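Clurnitz Guest House – House Set-up Guide
Section 5. Washing up, cups and mugs

Read Section 4 (sink and drainboard) first if you haven't. This one assumes the sink is empty and the hot water is on. If the hot water isn't on, the switch is behind the pantry door, not the one by the stairs. The one by the stairs is the porch.

Applies to both kitchens, Drernanside (upstairs) and Pillside (ground floor). Where they differ I say so.

5.1 What you need

Dish soap, the bottle with the pump. Refills under the sink.
Two-layer sponge, foam one side and green scouring pad the other.
Dish towel, from the drawer left of the stove. Not the bathroom pile.
Baking soda, for tea stains. Blue tin.
Wash bowl (Pillside only – Drernanside has the double sink, use the left side).

Note: sponges are kept dry in the cupboard, in the packet. Take a new one at changeover and throw the old one out, even if it looks fine.

5.2 Before you start

1. Collect cups from all the rooms. Check windowsills, the bath ledge, and outside on the step. Guests leave them on the step.
2. Tip out whatever's in them. Coffee grounds and tea bags go in the compost pail, not down the sink. The Pillside drain is slow and grounds finish it off.
3. Check every cup for chips. Run a finger around the rim, gently. Chipped ones go in the box by the back door and get written on the sheet.
4. Stand the rest to the right of the sink. Don't stack.

CAUTION: Cups with a crack running down from the rim can split when hot water hits them. Don't wash them, box them.

5.3 Washing a cup, normal

1. Fill the bowl or left sink halfway. Hot but you can keep your hands in it.
2. One pump of soap. One. Two and you're rinsing all morning.
3. Wet the sponge and squeeze it out.
4. Outside of the cup first, foam side. Then the handle, including the inside of the loop where the drips dry on.
5. Rim next, foam side, all the way round twice. Lipstick is mostly on the rim and it doesn't come off by soaking.
6. Now the inside. See 5.4.
7. Rinse under the tap, inside and out.
8. Upside down on the rack.

5.4 Washing the inside

The inside is where most of the complaints come from. A cup can look clean from above and still have a brown ring at the bottom, so don't just swish it.

1. Hold the cup by the body, not the handle. Handles are the weak part.
2. Fold the sponge a bit so it goes in. Big cups you hardly need to.
3. Push it in until you can feel the bottom.
4. Foam against the wall for an everyday wash. Turn the cup, not your wrist, it's easier.
5. Work it into the corner where the wall meets the base. Most of the ring is there.
6. Pull the sponge out, look inside under the light. Still a ring, go to 5.5.
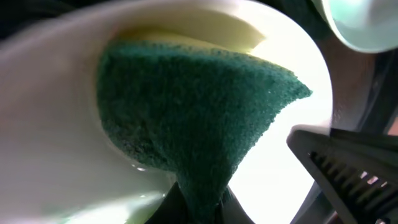

Fig. 5-1. Sponge bent to fit inside a large white cup, green scouring pad and yellow foam layer.

Note: the sponge should go in with a bit of a squeeze and come out again without a fight. If you have to force it, the cup is too narrow for it. Use the bottle brush, hook on the side of the cupboard.

CAUTION: Don't put your whole hand inside a narrow cup or a glass. Glass especially. If it goes while your hand's in there it is a bad cut. First aid box is on top of the fridge in both kitchens.

5.5 Tea and coffee stains

1. Rinse the cup so there's no soap left in it.
2. Half a teaspoon of baking soda in the bottom, few drops of water. You want a paste, not a soup.
3. Leave it 5 minutes. Do the next cups meanwhile.
4. Rub with the foam side. Small circles.
5. If it hasn't shifted, green side, light pressure. Plain glazed cups only, see the caution.
6. Rinse twice. Baking soda leaves a white film if you only do it once and guests think it's soap.

CAUTION: Never use the green side on anything with a gold line, a printed picture or painted flowers. It takes the pattern off. The Besson cups (set of 8, glass-front cabinet at Drernanside) are foam side only, inside and out, always. They can't be replaced.

Note: gray lines inside a white cup are usually spoon marks, metal rubbed off on the glaze. Not dirt. Paste and the foam side gets most of it. Don't spend all day on them.

5.6 Rinsing and drying

1. Rinse in warm water. Cold leaves more spots, the water here is hard.
2. Shake once over the sink.
3. Rack, upside down, leave a gap between cups so the air gets in.
4. Leave them while you do the plates (Section 6).
5. Dry whatever is still wet with a clean towel. Push a corner of the towel down into the base, water sits there.
6. Look under the foot too. Most of our cups have a dip underneath that holds a spoonful of water when they're upside down, and then it runs down your sleeve.

Note: wet cups in the cupboard smell within a day. If you're short of time leave them on the rack with a towel over and tell whoever's in next.

5.7 Putting away

Drernanside: everyday cups on the lower shelf, right of the window. Handles to the right. Besson set in the glass-front cabinet, one layer, never stacked.

Pillside: hooks under the shelf first, then the shelf. Only hang the small ones. Large cups go on the shelf as the hooks have come out befor under the weight.

Stacking is OK for the straight-sided cups, two high and no more. Three and they jam, and then somebody bangs them on the counter.

If two cups are jammed: cold water in the top one, stand the bottom one in warm water, wait, twist. Don't pull by the handles.

5.8 Looking after the sponge

1. Rinse out under the tap until the water runs clear.
2. Squeeze flat. Don't wring, it tears the foam off the pad.
3. Stand it on its edge in the holder. Not in the sink, and not left in a cup.
4. New one at each changeover, or sooner if it smells or the layers are coming apart.

CAUTION: A sponge that has been on the floor, the oven or the trash can doesn't go back near the cups. Cut a corner off so everyone knows, and put it in the cleaning pail.

5.9 Problems

Cup smells of soap. Not rinsed enough. Rinse again in warm water, check how many pumps you used.

Cup smells of coffee after washing. Baking soda paste, leave it longer, up to half an hour.

White spots all over. Hard water. Wipe with a little vinegar on the towel, rinse, dry straight away.

Green bits in the cup. The pad is shedding. Throw it out, new sponge, rinse the cup again.

Scratches in the glaze. Too much green side. Cant be fixed. If they're rough to the touch put the cup in the box by the back door.

Sink water goes cold half way. Change it. Don't top up with the kettle, there are hands in there.

5.10 Reordering

Sponges, soap and towels come on the same order. When you open the last packet write it on the sheet inside the cupboard door, item code 651 for the sponges – the towels have their own code on the label. Order goes in at the end of the month. If you run out before then, ask Didier Boyer at the front office, he keeps a couple of packets back.

Replacement cups: plain white only, nothing printed. Ask first.

Section last changed March 7, 2018. Changes: 5.5 step 5 and the Besson caution, also the hooks at Pillside.

Next: Section 6, Plates, bowls and baking dishes.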